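Notes for the Onberg session, Wednesday, February 26, 2025
Jabari Laizer
Rules for simulated grasp trials before hardware

Slide 1 - title

Say who I am, say I work on test practice at Dramard, then go straight in. Skip the company history. Questions at the end, except for terms. If a term is unclear, stop me.

Slide 2 - why we wrote rules

Two years ago each team had its own idea of what a passed trial was. Brodetti's people counted a grasp as good if the fingers closed on the object. Ours wanted it lifted and held. We were comparing success rates in the same meeting and they did not measure the same thing.

The rules came out of that. The current version is 11 pages. The first draft was 50, and people did not read it. I wrote most of that draft, so I can say so.

Slide 3 - what counts as a trial

Read the wording from the slide, slowly:
"A trial begins when the arm leaves its start pose and ends at release, at timeout, or at a stop condition. Every trial that begins is reported."

The second sentence is the one people argue with. If the simulator blows up and the object shoots off across the table, the trial still gets reported. It goes in with a fault code. You may leave it out of the success rate, but the number you left out is printed beside the rate.

Pause here. There is usually a question about crashes. A crash before the arm leaves its start pose is not a trial.

Slide 4 - hold criterion

Lift clear of the surface, hold for the set time, no contact with anything except the fingers. Pick the hold time before the run and write it down. Do not change it in the middle of a batch.

Slip is allowed up to the limit in the task sheet. We log it even when it is under the limit. Schmieder asked for this and they were right. Small slips in simulation were where we saw the bad friction values first.

Slide 5 - batch size

A batch is 200 trials per object, with start positions drawn from a fixed seed list. You can run more. You can't run fewer and call it a batch.

If someone asks why not 50: we tried it, and two runs of the same controller gave rates too far apart to be useful to us. Don't get pulled into statistics here, there is a backup slide.

Slide 6 - object models

Every object has a sheet: mass, center of mass, friction, collision shape, who made the model and when it was last checked. Visual shape and collision shape are separate entries. A low-polygon visual is fine. A collision shape that fills in a gap the fingers should be able to enter is a fault, and the model goes back.

Household objects with a handle, a trigger or a neck need the most care. Reviewers should turn on the collision overlay and look at it from more than one side.

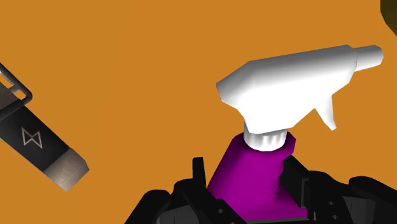 Grasp location gets its own line in the task sheet. State which part of the object the fingers are meant to hold, and which parts they must keep away from. "Grasp the bottle" is too loose. "Grasp the body, below the collar, no finger contact with the trigger" can be checked by a script, and two people reading it will set up the same test.

Same for other objects on the surface. If the sheet says the area around the target is clear, list the clearance. If other items are part of the task, name them and give their poses.

Slide 7 - moving to hardware

No controller goes to the real cell on simulation results alone. The gate has two parts: a full batch that meets the rate in the task sheet, and a review by someone outside the team. The reviewer watches 18 trials chosen by the script, including failures if there are any. The team does not choose them.

Speed and force limits on the cell are set again from scratch. Do not copy them over from the simulator config. We did that once, broke a finger mount, and lost most of February to the repair.

Slide 8 - what is still open

Soft objects. We have no hold criterion I'd defend.
Liquids inside containers - treated as fixed mass for now, and the sheet has to say so.
How long a model check stays valid. Brodetti wants a yearly check, I want one at every simulator upgrade. Ask the room.

Leave slide 8 up for questions. Template sheets are in the handout folder.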